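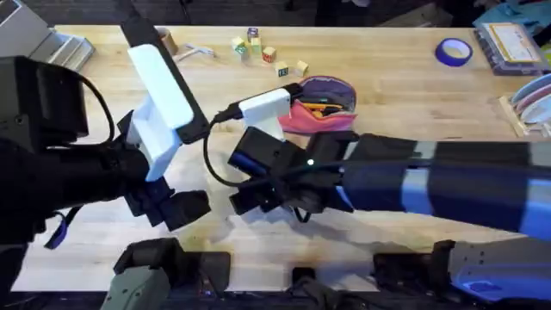 Alphabet blocks on the butcher-block table

When I moved to this apartment, I told myself that I would keep only the things that I use. I have kept this promise with the dishes and with the coats. With toys and with tables I have not kept it, and today I would like to write about both.

The blocks come from a set that I bought at a yard sale in June. The lady had them in a shoe box with a piece of paper that said 26 blocks, and I believed the paper. They are the old kind, made of wood, with letters and painted sides. I learned English letters from such blocks when I was small, although mine had pictures of animals and the goose was missing. My language has more letters than English has, so my mother wrote the extra ones with a pen.

I do not take out the whole set now. A few blocks are enough. I like the purple one best, and it usually ends on top of another block. I think every person who sits at a table with blocks will put one on another, even if they are in the middle of a serious conversation.

Cleaning old painted blocks

I made one mistake at the beginning. I wanted to put the blocks in the sink with dish soap, as I do with plastic toys. Wood does not like this. I tried with one block only, and the paint on the edge became soft. After that I used a cloth that was a little damp, I wiped one side at a time, and I left the blocks on a towel until the next morning. For the dirt in the corners I used a dry toothbrush. Please do not use the oil for furniture on toys, because small children put everything in the mouth.

Some letters are pale now. I was thinking to paint them again, but my hand is not steady enough for this, and I like them as they are.

The table

The table is the best thing I own. It has a butcher-block top in light wood, and I paid 300 dollars for it at Semeniuk, the secondhand furniture store behind the post office. The delivery was 48 dollars more, and I was angry about this until I saw the stairs through the eyes of the two men who carried it.

I like that you can see the long planks and the seams between them. In the afternoon every shadow is clear on such a pale surface, and so is every spot. There is a faint darker stain close to the edge. I have asked at the store how to remove it, and they told me to sand the wood lightly in the direction of the planks and then to oil it again. I bought the sandpaper. It is still in the drawer.
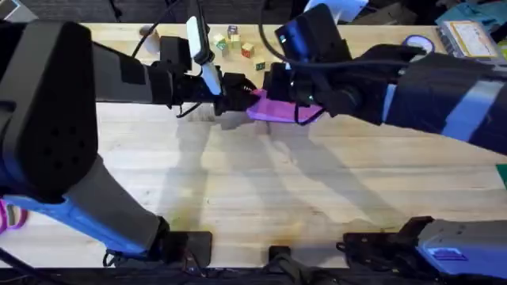
Cloths, and which ones I keep

For wiping the table I have tried many cloths. The thick ones hold too much water and the very cheap ones leave small threads in the seams. What I use now is a thin cloth, washed many times, and I squeeze it well before it touches the wood. I wash the colored ones separately the first two times. A new purple cloth can change the color of a white shirt, and I have the shirt to prove it.

I do not iron them and I do not fold them nicely. They live in a basket under the sink. When one has a hole, it goes to the shoes.

Next time I will write about the sandpaper, if I have opened the drawer.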